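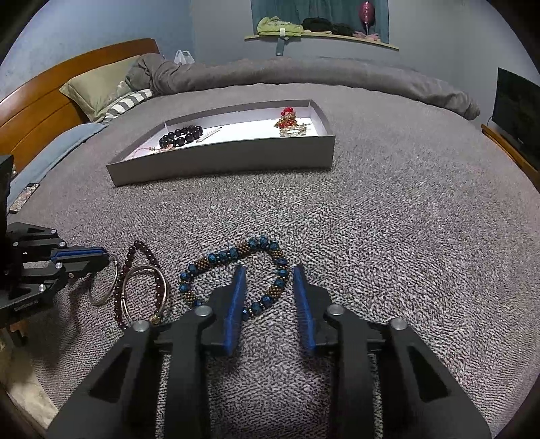
Hitura Hand Gripper
Sold singly or as a pair

Price: 199 each
Item no. 1029
Availability: in stock, ships from Masura

The Hitura is a gripper you hold and work yourself. Two padded fingers open and close as you squeeze, and the job gets recorded so a robot can have a go at it later. It does small, fussy things well — bracelets, bangles, cords, anything that likes to tangle — and it's gentle on them. It is less gentle on your pride for the first ten minutes.

Home demonstrations

We bring a pair to you. Clear a patch of floor, put out whatever you'd like to see picked up, and our demonstrator will do a round before handing the grippers over. Jewelry is a popular choice. So is laundry, but we'd ask you to keep it to one basket.

A visit takes an afternoon. There's no charge within the Godoy delivery area, and tea is accepted.

Open day

The Drerkon showroom is open to all on 2nd May. Bring your own clutter or use ours. We have plenty, and have had since February.

What you get
One gripper, pads fitted
Spare pair of finger pads
Wrist strap
Printed guide (short)

Pads are rated for 2000 grips. Replacements are in Spares, along with the pivot bolts, which people will insist on overtightening.

Returns accepted within 30 days, in the original box if you still have the lid.

Book a visit | Add to cart | Ask about bulk orders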